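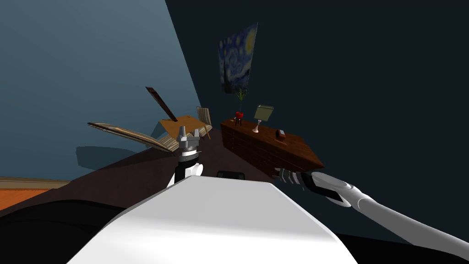 Usman Magsi told me on the way in that he would settle for a machine that could dust. He had a point. The Meneck open day in Otesville drew a good crowd in April, and most of us wanted to know when a robot could take over a chore.

My own interest is tidying up.
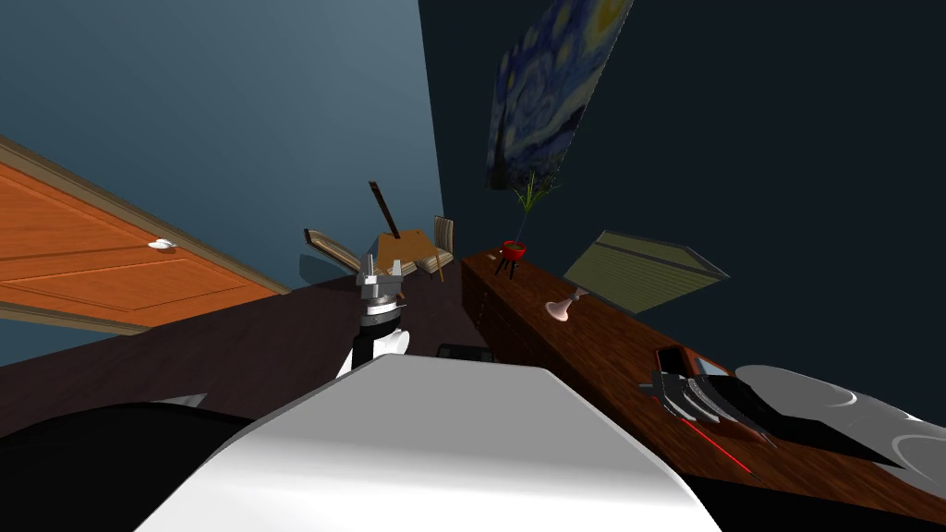 Tidying means going around things as much as moving them. At Meneck they run the chores in simulation first. A sideboard with a potted plant at one end and a small pink piece lying on its side is a fair test, and my own hallway is worse. The guide said one surface gets 300 tries before they change anything.

The other stop was Drokitz, 2 doors down, where they work on shelf stocking. Same answer there: slow, and not ready for a shop floor.

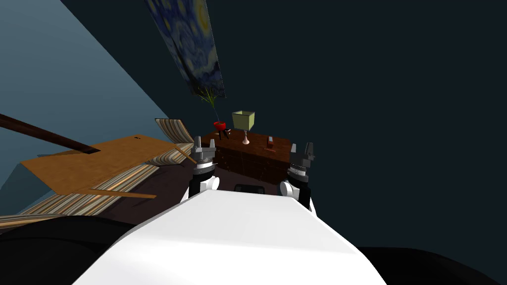
I asked about price and got no number. The tour took 30 minutes and parking was free.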